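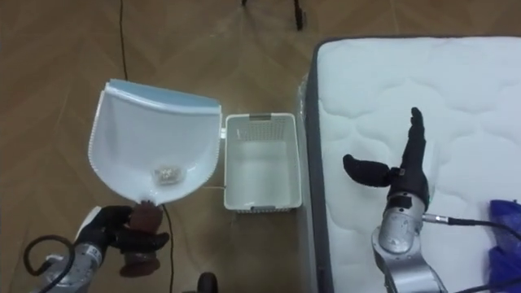

Dustpan with a rubber edge strip and a white basket on a herringbone floor.

How to Sweep a Herringbone Wood Floor

A herringbone floor needs sweeping a little differently from a floor with straight boards. The planks meet at angles, so whichever way you push the broom, you are crossing seams. Grit settles in those seams, and if you sweep fast in one direction most of it stays there. The method below takes a bit longer the first time and then becomes habit.

It was written for bedrooms, where the usual trouble is lint, hair and small bits of wrapper, but it works in a hallway too. For kitchens see the separate page on grease and crumbs.

What you need

A soft broom or a hand brush. Stiff bristles can scratch the finish.
A dustpan with a rubber strip along the front lip.
A basket or small bin you can carry with you.
A dry microfiber cloth.

The rubber strip matters more than anything else on the list. A bare plastic lip rides up on the edges of the planks and leaves a line of dust behind it. A strip bends and stays down. Ours is light blue and has gone slightly wavy, and it still does the job. If yours has hardened or torn, the Probert store in Grarbridge used to sell replacement strips by the foot. Otherwise, buy a new pan.

Step 1. Clear the floor

Pick up shoes, bags and clothes. Lift lamp and charger cords out of the way or plan to work along them. A cord lying on the floor collects a ridge of lint on both sides, and a broom will drag the cord along with the dust. If you can't unplug it, hold it up with one hand and brush under it with the other.

Put the basket down near where you will finish, close enough to reach without getting up. If it has lattice or mesh sides, use it only for larger pieces such as wrappers and tissues, or put a liner in it. Fine dust will fall straight through the holes.

Step 2. Do the bed area first

Most of the dust in a bedroom comes from the bedding. Make the bed or shake out the covers before you touch the floor, then wait a few minutes. If the mattress is on a low frame, or right on the floor, run the hand brush along the bottom edge and pull everything out toward the middle of the room. Stand a floor mattress up against the wall every couple of weeks and sweep where it was.

Step 3. Sweep with the zigzag

Look at which way the rows run. Start at the wall farthest from the door and follow the rows with short, overlapping strokes. Keep the bristles on the floor at the end of each stroke. Flicking them up throws lint back into the air.

When you have covered the room once, go back over the worst spots at an angle, in line with the planks on one side of the zigzag and then the other. This gets the grit out of the seams. There is no need to do the whole room this way unless the floor has been left a long time.

Step 4. Collect

Hold the pan so the strip lies flat along its whole length. Tip the handle up slightly. Brush toward it with light strokes, pull the pan back an inch or 2, and brush again until the line of dust is gone.

Foil and clear wrappers are a nuisance. They slide around on the plastic and blow off again when you move. Press them into a loose wad before you stand up, and keep the front of the pan higher than the handle while you carry it.

Step 5. Empty the pan

Drop the larger pieces into the basket first. Take the rest to a lined bin, lower the pan well inside it and tap the back once or twice. Wipe the strip with your fingers or a damp paper towel. Hair wraps around the ends and will hold the lip off the floor next time.

Step 6. Wipe

Go over the floor with the dry cloth, again following the rows. Shake the cloth outside.

How often

Twice a week is enough for a bedroom with no pets. In October, when the heat comes on at our place in Pekcombe, we go to every other day for a while.

Problems

Dust line won't go away: turn the pan 90 degrees and sweep from the other side. You are probably lined up with a seam.

Grit stuck in a seam: use a dry, soft toothbrush. Do not use a knife or a pin.

Dull patches after sweeping: usually old polish. See the page on cleaning finished floors.

Page last changed 7/24/00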